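예산표 2번 탭의 이름은 '진짜최종'이다

연말이 되면 사람들은 송년회 날짜를 잡고, 나는 견적서 유효기간을 센다. 대부분의 견적서는 연말까지만 유효하다고 적혀 있고, 해가 바뀌면 같은 물건이 다른 가격으로 돌아온다. 그래서 요즘 내 책상에는 달력 대신 견적서가 깔려 있다.

처음 오시는 분들을 위해 적자면, 나는 작은 연구실에서 장비 구매를 맡고 있다. 맡게 된 경위는 간단하다. 재작년에 엑셀에서 피벗 테이블을 한 번 만들었는데 그걸 누가 봤다. 그 뒤로 로봇팔이든 나사 한 봉지든 돈이 나가는 일은 전부 내 자리를 거친다. 우리가 하는 일은 로봇에게 책상 위 물건 정리를 시키는 것이다. 집고, 옮기고, 담는다. 말로 하면 세 단어인데 예산표로 옮기면 탭이 7개가 된다.

내년 계획은 로봇 작업대를 하나 더 두는 것이다. 지금 쓰는 것과 같은 구성으로 하나 더. 회의에서 이 말이 나왔을 때는 다들 고개를 끄덕였고, 나도 끄덕였다. 이미 있는 걸 똑같이 하나 더 사는 일이니까 지난번 발주서를 복사해서 수량만 고치면 되겠지. 그렇게 생각한 사람이 그날 저녁 발주서를 열어 보고 조용히 라면을 끓였다.

문제는 지난번 발주서에 로봇팔과 그리퍼, 카메라만 있다는 점이었다. 지금 작업대에 올라가 있는 것들의 절반은 발주서에 없다. 어디서 왔느냐고 물으면 대답이 제각각이다. 전임자가 서랍에 두고 갔다는 것도 있고, 옆 연구실에서 '잠깐' 빌려왔다는 것도 있다. 그 잠깐이 지난 3월부터다. 브래킷은 졸업생이 도면을 그려서 깎아 왔다는데 도면 파일 이름이 '새 폴더 (3)' 안의 '제목 없음'이었다.

그래서 견적 요청을 처음부터 다시 돌렸다. 두 군데에 보냈다. Hillutden의 영업 담당 Colin Lightfoot 씨는 답장이 빠르다. 너무 빨라서 내 질문을 읽었는지 의심스러울 때가 있다. 케이블이 포함되느냐고 물으면 "네, 모든 구성이 준비되어 있습니다"라고 답이 온다. 준비되어 있다는 말과 가격에 포함되어 있다는 말 사이에 얼마나 넓은 강이 흐르는지, 구매를 해 본 사람은 안다. 세 번째 메일에서야 케이블은 별도라는 답을 받았다. 연장 케이블은 또 별도였다.

Ibarra 쪽은 정반대다. Consuelo Ventura 씨는 답장에 일주일이 걸리는 대신, 견적서에 볼트까지 한 줄씩 들어 있다. 품목명, 규격, 수량, 단가. 읽다 보면 조금 숙연해진다. 다만 총액 줄까지 내려가면 다른 의미로 숙연해진다. 두 견적서를 나란히 놓고 보니 Hillutden이 훨씬 싼데, 빠진 항목을 하나씩 채워 넣자 차이가 점점 줄어들더니 마지막에는 Hillutden이 조금 더 비싸졌다. 이 과정을 거치는 데 오후 하나를 다 썼다. 내 오후는 어느 쪽 견적에도 없다.

납기도 골치다. 한쪽은 팔이 빨리 오고 그리퍼가 늦고, 다른 쪽은 그리퍼가 빨리 오고 카메라가 늦는다. 팔만 있는 작업대는 비싼 옷걸이고, 그리퍼만 있는 작업대는 비싼 문진이다. Soledad Montes 박사님은 둘 다 일단 받아 두자는 쪽이고, 나는 받아 두는 순간 보증기간이 시작된다는 쪽이다. 이 논쟁은 점심시간마다 재개된다.

그런데 정작 이번 계획에서 제일 오래 걸린 건 비싼 장비가 아니었다. '실험용 물품'이라는 항목이다. 로봇이 집을 물건들 말이다. 지난번 예산에는 아예 없던 줄인데, 그럼 그동안 물건은 어디서 났느냐 하면 다들 각자 집에서 가져오거나 탕비실에서 슬쩍 들고 왔다. 탕비실에서 뭐가 없어졌다는 공지가 붙으면 우리 방 사람들은 공지를 읽지 않고 지나간다.

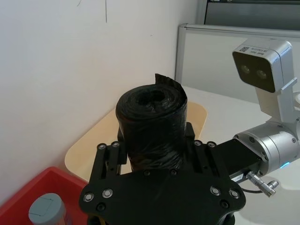

오늘의 작업물, 검정 쓰레기봉투 한 롤. 장비 예산이 아니라 소모품 예산이다.

롤 봉투는 은근히 까다로운 물건이다. 비닐이 쭈글쭈글하고 번들거리고, 끝자락이 한쪽에 삐죽 튀어나와 있다. 머그컵처럼 얌전히 생긴 물건만 사면 편하겠지만, 사람 사는 집 책상이 그렇게 생기지 않았으니 이런 것도 목록에 들어가야 한다. 나는 목록에 '쓰레기봉투(검정, 롤)'라고 적었다. 그리고 행정실에서 전화가 왔다.

전화의 요지는 이랬다. 쓰레기봉투는 청소용품이다. 청소용품은 연구비로 살 수 없다. 나는 이것이 연구 대상이라고 말했다. 수화기 너머가 잠깐 조용해졌다. 쓰레기봉투를 연구하시느냐고 물으시길래, 쓰레기봉투를 집는 것을 연구한다고 했다. 더 조용해졌다. 결국 사유서를 한 장 쓰기로 했다. 제목은 '비정형 연질 포장재 파지 실험용 시료 구입의 건'. 봉투 한 롤이 이렇게 출세한 적은 없을 것이다.

재미있는 건 로봇팔 결재는 아무 질문 없이 올라갔다는 사실이다. 1,000원짜리 단위에서는 질문이 쏟아지고, 동그라미가 한참 더 붙으면 도장이 찍힌다. 사람은 자기가 마트에서 사 본 물건에 대해서만 의견이 있다. 로봇팔 가격이 적당한지는 몰라도 봉투값이 비싼지는 다들 안다.

그래서 내년에는 물품 예산을 제대로 잡았다. 품목은 40개. 그 안에 봉투도 있고 쟁반도 있고 바구니도 있다. 같은 것을 두 벌씩 산다. 작업대마다 한 벌씩 두어야 결과를 비교할 수 있다는 게 공식 사유이고, 비공식 사유는 같은 색 쟁반을 나중에 다시 구할 수 없다는 것이다. 크림색 쟁반 하나를 다시 사려고 했더니 판매처에서 '웜아이보리'로 바뀌었다고 했다. 둘이 같은 색인지 묻자 느낌이 다르다고 했다. 카메라가 그 느낌을 어떻게 받아들일지는 모르겠다.

Zakhar Bondarchuk는 숫자만 보면 물품비가 아깝다고 한다. 집에 있는 걸 가져오면 되지 않느냐고. 작년까지 그렇게 했다. 그러다 누가 아끼는 텀블러를 가져왔고, 그 텀블러는 지금 제 주인에게 돌아가 있지만 모양이 예전 같지 않다. 그 뒤로 나는 사람 물건은 작업대에 올리지 않는다는 원칙을 세웠다. 원칙은 예산이 있을 때만 원칙이라서 이번에 줄을 하나 만든 것이다.

혹시 비슷한 걸 준비하는 분이 있을까 싶어 이번에 예산표에 새로 들어간 줄을 적어 둔다. 순서는 그냥 생각난 순서다.

예비 케이블. 팔에 붙은 커넥터 쪽은 계속 움직이는 부위라 하나로 버틸 생각을 하지 않기로 했다. 회의에서 삭감 후보 1순위였는데 내가 목소리를 조금 높였다.

브래킷 가공비. 도면 다시 그리는 시간까지 넣었다. 이번에는 파일 이름을 제대로 붙이기로 약속받았다. 약속은 구두다.

볼트. 한 봉지가 아니라 한 상자. 한 개가 책상 밑으로 굴러가면 그날 오후가 같이 굴러간다.

작업대 상판과 칸막이. 흰 상판이 좋다고들 하는데 커피를 마시는 사람이 그런 말을 하면 나는 그 사람의 컵을 쳐다본다.

카메라 재교정에 드는 시간. 돈이 아니라 시간인데 억지로 줄을 만들었다. 행정 양식에 시간 칸이 없어서 비고에 적었다. 비고는 아무도 안 읽는 곳이고, 그래서 내가 제일 솔직해지는 곳이다.

운송비와 하역. Arkenville 창고에서 우리 건물까지는 가깝다. 건물 입구에서 우리 방까지가 멀다. 화물 엘리베이터는 예약제이고, 예약 담당자는 휴가 중이다.

폐기. 부서진 물품과 포장재를 버리는 비용이다. 여기에 쓰레기봉투가 또 필요하다. 이쪽 봉투는 청소용품이 맞다. 그러니까 우리 연구실은 내년에 같은 봉투를 두 가지 예산으로 산다. 한쪽은 로봇이 집고 한쪽은 내가 집는다. 섞이면 안 된다고 행정실에서 신신당부했으므로 상자에 라벨을 붙여 둘 예정이다.

Zuleica Cordeiro가 Ukcombe의 연구실에서는 중고로 작업대를 꾸렸다며 링크를 보내 줬다. 값은 솔깃했다. 그런데 중고는 단종된 컨트롤러가 딸려 오고, 단종된 컨트롤러에는 그걸 아는 단 한 사람이 딸려 와야 하는데 그 사람은 견적에 안 들어 있다. 즐겨찾기에만 넣어 두었다. 예산이 깎이면 다시 열어 볼 것이다.

결론을 기다리신 분께는 죄송하지만 아직 결재는 나지 않았다. Ibarra로 마음이 기울었고, Hillutden에는 케이블을 포함한 견적을 한 번 더 달라고 했다. 답장은 역시 금방 왔다. "네, 모든 구성이 준비되어 있습니다." 네 번째 메일을 쓰러 간다.

사유서는 오늘 통과됐다. 봉투는 추가 질문 없이 두 롤까지 가능하다고 한다.

2024년 12월 16일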